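Can a machine pick up after kids yet, or pack small parts in a shop?

Posted in Home & Workshop > Machines and Automation
August 2019

Latrice Mercado
Member, Cellham

I have two jobs in mind and I want to know if a machine can do either one at a price a normal person would pay.

The first is at home. We have three kids and the floor of the back room is blocks from one wall to the other by dinner time. The robot vacuum stops working the minute there is anything bigger than a cracker on the floor, so I have to clear the room before I can run the thing that cleans the room. I would like something that picks up the blocks and puts them in a bin. It doesn't have to be fast. It can run all night for all I care.

The second is at my brother-in-law Wendell's shop. He packs small wooden parts into kits, a few of each shape per bag. It is sorting and placing, over and over, and he can't keep anyone on it past a couple of months. He was quoted $1,495 for a used arm with no gripper and no software and wants to know if that is a start or a waste.

I know there are arms that can handle blocks on a table, because I have seen them.
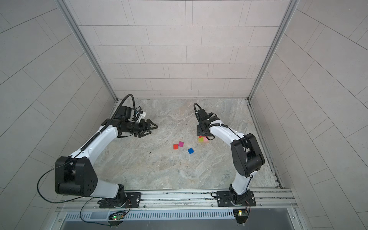
What I can't figure out is how far that is from my floor or his bench. A few blocks on a clean flat surface looks easy. Is the hard part the arm, the hand, or telling it what to do? And does it need two arms for this, or is that extra? Wendell says one arm would do for his kits. I think he would be holding the bag for it, and then he may as well pack the bag.

Please don't just tell me to make the kids do it. They do it, badly, and I do the rest.

2 replies

Short version first: no for the back room, maybe for the shop. I worked on packing lines for a long time and I now help small shops pick equipment, so take this as one person's view.

The arm is the solved part. Arms have been moving to the same spot accurately for decades. What is not solved at a low price is working out where each piece is, how it is turned, and what to do when two of them are touching. Blocks spread out with space around them are fairly easy. Push them together and there may be no room for a finger between them, so the machine has to nudge one out of the way first. A child does that without thinking. A program has to have it worked out ahead of time or learned from a lot of tries.

Then there is the surface. A floor with a pattern in it is harder for a camera than a plain mat, and a wood-colored piece on a tan floor is harder than a red one. If Wendell's parts are bare wood he should put something dark under them before he spends anything.

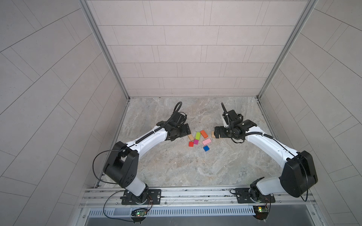 Gerasimos Vlachopoulos
Equipment advisor, 183 posts

On two arms against one. For dropping blocks in a bin, one is plenty. For bags, your instinct is right. A bag has to be held open, and if a second arm isn't doing it then a fixture or a person is. Most shops use a fixture. Rigid boxes or trays are much easier than bags, and if his customers would take a tray I would change that before I bought any machine.

On the used arm: $1,495 with no gripper and no software is not a packing machine. It is a project. Gripper, camera, mounting, guarding and somebody's time to set it up will all cost more than the arm did. Ask for the hours on it, and ask if the controller is included. I have seen them sold separately.

What I would look at instead is a feeder. A bowl or belt that puts each shape in one lane, facing one way, takes away most of the looking and deciding. After that the picking is simple and could even be done by hand at a better rate. A shop I helped in Pettigrew bought the feeders, planned on adding the arm later, and has not added it.

For the back room, the trouble is everything that isn't a block. Socks, puzzle pieces, a cup with milk in it. The machine would also have to drive around to reach them, and do all of it with kids and pets nearby. I don't know of anything you can buy that does that.

Xiomara Wojcik
Member, Atberg

Agree with most of that but I think he is a little hard on the picking side. Once a block is between the fingers, a simple two-finger gripper does fine with it. Flat sides, hard material, doesn't squash. If I had to choose a toy for a machine to pick up it would be wooden blocks every time. Stuffed animals are much worse.

Putting things down is where I would look before believing any demo. Dropping into a bin, fine. Setting one piece next to another so they line up takes more care, and arches and odd shapes only sit right one way around. If Wendell's kits have to be arranged and not just dumped in, ask to see that part done with his parts, and ask to see it 40 times in a row. One good run doesn't tell you much.

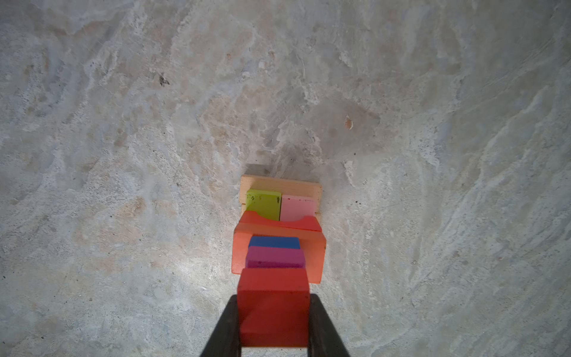 Red block between the gripper fingers, with the arch and the plank farther back.

For your floor, we gave up on machines and got a big round play mat with a drawstring, the Fletus one. Blocks stay on the mat, you pull the cord, it closes into a sack. It takes roughly 2 minutes including the ones that got under the couch. Then the vacuum can go. Check the cord for knots before you buy one used.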